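Home | Products | Manuals | Support | Contact

Lilden Entry Shelf -- User Manual
Section 4: Fixing to the wall and first use

Before you start, check that the shelf stands on a flat floor. On thick carpet the feet can sink a little during the first days, so please check the level again after 48 hours.

1. Put the shelf in its place and mark the two top holes on the wall with a pencil.
2. Move the shelf away and drill the holes. Keep 20 mm between the hole and any corner of the wall.
3. Push in the wall plugs until they are even with the surface.
4. Put the shelf back and turn the screws by hand first, then with the screwdriver. Do not use an electric driver for the last turns.

CAUTION: Never leave the shelf without wall fixing if small children live in the house. They may climb on it.

NOTE: The plugs in the bag are for brick and concrete. For hollow walls please buy suitable plugs -- the Yan kit (sold separately) has them.

5. Wait until the screws are tight before you load the shelf. Heavy boots go on the lowest level, slides and light shoes go higher. The maximum load is 70 kg for the complete shelf.
6. Let damp shoes dry before you put them in. Wipe the wood with a soft cloth only.

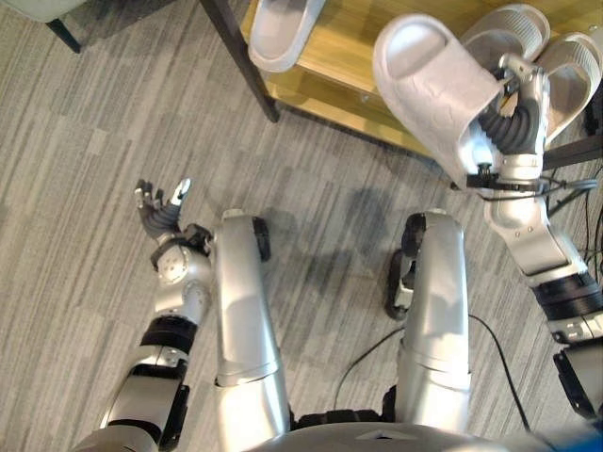
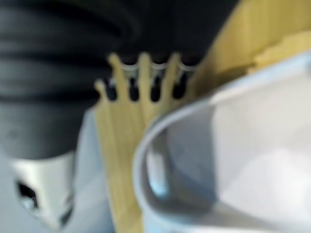 Page 126

Reader comments

The holes in my unit were 2 mm higher than on the drawing. Mark from the shelf itself, as written in step 1.

Does the Yan kit also fit the narrow model? I could not find it on the list.

Very clear, thank you. Took me one evening with the drilling.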